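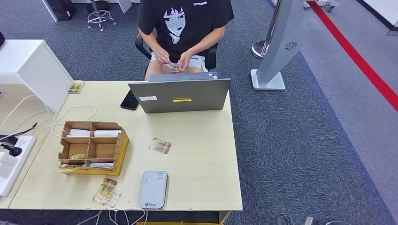 How to work out whether a standing desk is worth buying

Posted in Home Office, July

Every second article on standing desks is written by someone who earns a commission when you buy one. I paid for mine, sold it, and later bought a cheaper one, so treat what follows as the view of a person who has been stung once. You can do the whole test in two weeks with stuff you already own.

Step 1. Write down what's wrong

Get a bit of paper and put down what bothers you about your desk now. Sore neck by 3 pm? Numb legs? Wrists? Be specific. "I sit too much" doesn't count, as a desk won't fix that. A person who sits too much at a fixed desk will mostly sit too much at a fancy one, and the motor will gather dust.

If your list says neck or wrists, skip to Step 2 and stay there a while. Plenty of those complaints come from a screen that's too low or a chair nobody has adjusted since it left the shop.

Step 2. Fix the desk you've got

Sit right back in the chair with your feet flat on the floor. Let your upper arms hang. Your forearms should be close to level when your hands are on the keys. If your shoulders creep up, raise the chair and put something firm under your feet.

Check the armrests too. If they hit the edge of the desk before you can get close enough to type, lower them or take them off. Most come off with an Allen key.

Laptop users have a harder job. The keyboard and screen are joined, so one of them is always at the wrong height. Put the laptop on a stack of books until the top of the screen is near eye level, then plug in a separate keyboard and mouse. It looks silly and it costs next to nothing.

Give this a full week before you go further. I'd guess a fair few people can stop reading at this point.

Step 3. Fake a standing desk

Still keen? Find a surface at elbow height. A kitchen bench is too low for tall people and a chest of drawers is often close. Add a sturdy box if you need to, and give it a shove first to see that it won't slide.

Stand there for 20 minutes in the morning and 20 after lunch, doing real work. Email is easy standing up. Try a spreadsheet, or whatever you find hardest. Keep a tally of the sessions you did and the ones you dodged.

Wear the shoes you'd normally wear in that room. Bare feet on tiles will give you an unfair result.

At the end of the week, look at the tally. If you dodged more than half, you have your answer and it was free.

Step 4. Do the sums

The first desk I bought was the Zellimska, at $2190 with delivery. The brochure went on about the colour of the top and had very little to say on wobble. At full height my monitor shook when I typed. I put up with it for one winter.

What I use now is a Hinwood frame, bought second-hand for $282, with my old desktop screwed onto it. It's slower and it hums. It doesn't shake any more than the dear one did.

There are also desktop risers, which sit on the desk you already have. I tried the Botham at $232. It's fine for a laptop, but it eats most of the desk and the keyboard tray is narrow. If you write by hand at all, you'll hate it.

Step 5. Ask the seller awkward questions

Ask these before you pay, and get the answers in writing:

How high does it go, measured with the top on?
How low does it go? Shorter people get caught out here.
Who pays the return freight, and do I need the original box?
What does the warranty cover once the first year is up?

When I rang Mkhize, which sells most of the big frames near me, the answer on freight was that I'd pay it, both ways. That wasn't on the website. Ignore any line about calories. The numbers I've seen quoted are tiny, and they assume you'd otherwise have sat like a stone.

Step 6. If you do buy

Set two heights and save them. Leave slack in every cable, then run the desk all the way up and down by hand on the button while you watch the power board. Mine lifted clean off the floor the first time.

Put a note in your calendar for a month out, and check whether you're still raising it. If you aren't, sell it while the model is current.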